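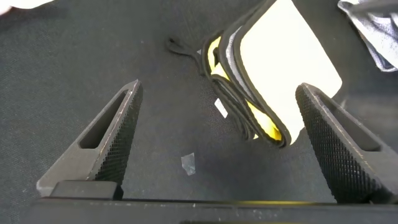 Sunday, 23rd May

Rain all day so I've finally sat down with a pot of tea and the rules. Yes, the rules! I promised Davina I'd have a proper draft for her by Tuesday and I've been putting it off for ages, mostly by tidying things that were tidy already.

What set me going was goggles. We've been giving the arm all sorts of awkward things to pick up, and goggles are a pig of a job (a stiff black rim, then squashy yellow padding, then a strap that goes wherever it fancies). Everyone who's had a turn at the controls has grabbed them differently. Aiguo goes for the rim every single time. I like the strap, which Davina says is cheating. And then we all write "picked up goggles" in the log, as though we'd done the same thing! So rule one, as of this afternoon: write down which part you went for. Rim, strap or padding. Never the lens, and if you do touch the lens you own up to it.

Rule two is about the cloth. I want the surface looked over before every run, bits of tape and plastic picked off, lint brushed away. Aiguo thinks I'm being fussy and that a real worktop has rubbish on it, so why shouldn't ours? He's got a point, and I went back and forth over it for most of a biscuit. In the end I've put that scraps can stay if they're meant to be there and the log says so. I expect he'll grumble but I think he'll sign it.

Rule three, hands. Nobody reaches in while the arm has power, full stop, even for a second, even to straighten a strap. I've put that one in capitals. We had the Gruneck people in for a morning last October and their sheet had it on the back, in tiny type, under the bit about parking. I remember thinking then that ours would go at the top, and now look, I've gone and made it number three. Must swap them round before Tuesday.

The one I'm least sure of is the finger check. The gripping faces have that fine diamond pattern, lovely when it's crisp, and I'd like somebody to look them over after every 200 picks and wipe them down. Davina wanted 500. I said 100 to be awkward, so 200 it is. What counts as worn, though? A few pale scuffs on the outside edges don't bother me at all, but I can't find a way of saying "don't worry about scuffs" that doesn't sound like permission to ignore everything. I've written it four times. The current version says edges are for noting and gripping faces are for reporting, and I quite like it, but I liked the other three as well.

Oh, and labels. Anything with a tag on it keeps the tag on. Somebody snipped one off a hat a while back to make it neater and then we had two lots of runs that didn't match, and that was over 500 picks nobody could compare with anything. I was cross for a week.

Eight rules altogether, one side of paper, which was the aim. The Lanz sheet runs to pages and I don't believe a soul has read it to the end. Tea's gone cold. I still need to ring Aiguo about the tape.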